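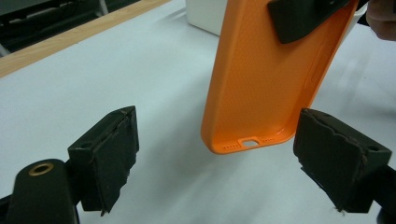
Eleni Radulović wrote under my July post that a case with speaker holes on both sides of the port is the wrong thing to start on, and that I should be cleaning the plain ones first. She has a point about the order. I started with the orange one anyway, as it is the colour that shows grime soonest, and I wanted to know whether the method was any good before I worked through the rest of the drawer.

The drawer holds phone cases, cables, and the small parts that collect with them. The cases are a mix of soft silicone, harder plastic and one in a rubbery material that has gone tacky with age. The tacky one can't be saved. That is the coating breaking down, and no amount of washing brings it back, so it goes in the bin.

For everything else I use the following:

- a basin of lukewarm water, 32 degrees at the start
- 2 drops of plain dish soap, no moisturiser, no added colour
- a soft toothbrush kept for this job
- wooden toothpicks
- a microfibre cloth

The temperature is less critical than I made it sound last time. Rok Dumitrescu asked whether 40 would do any harm, and for silicone it won't. I stay low for the harder plastic cases, where a thin lip can relax in hot water and then never quite sit flat against the glass again. I lost a good Pesov case that way, and it was the only one I've owned that stayed put in a coat pocket.

The inside matters more than the outside. Grit settles in the shallow part where the back of the phone sits, and it stays there, pressed between two surfaces, for as long as the case is on. Most of the fine scratches I find on the back of a phone line up with whatever was in the case. I rinse the inside first under the tap before anything touches it. Scrubbing dry grit around a tray is a fair way to make sandpaper.

Then the brush, in short strokes along the raised rim. The corners take longest. Lint packs into the inside curve and felts together, and a wet brush tends to smear it along the edge. A toothpick lifts it out in one piece if you go in while it is still dry, so on a linty case I do the corners before the rinse.

Speaker holes are where Eleni's objection comes in. Each one is small enough that a toothpick tip will plug it with its own fibres if you push. I work from the inner side outward, brush only, and hold the case up to a window to check for light through each hole. Any that stay dark get a second pass. The charging-port cutout is easy by comparison. Fold the cloth over a fingernail and run it along the cut edge.

The cover over the side button is worth a look too. On a moulded cover there is usually a recess on the inside that traps dust, and enough of it will make the button feel stiff. I had blamed the phone for this for most of a year.

Rinse twice. Soap left in the corners dries to a white film, more obvious on a bright colour than on black. Drying is by air, standing on edge on a rack, out of direct sun — I leave them overnight and put them back on in the morning. A case put back damp leaves a foggy patch on the glass and can hold moisture against the port.

On ink transfer from jeans I have no good answer. Isopropyl takes off some of it, and on pale silicone it leaves a dull spot where you rubbed. Jayanthi Pinto uses bicarb paste and reports modest results. I tried it on a grey Ferden case and got the same modest results, plus paste in the speaker holes, so that cost me another 2 rounds with the brush.

Sorting comes last. Cases for phones still in the house go in the front tray, nested by size with the open side down to keep dust out. Cases for phones we no longer own go in a bag for the swap table at the Stotport library. I write the phone model on masking tape and stick it to the outside of each one. Without a label you end up holding it against every handset in the room.

Cables are next month. There is a bag of them from the old flat that I haven't opened, and I still need to find the tester.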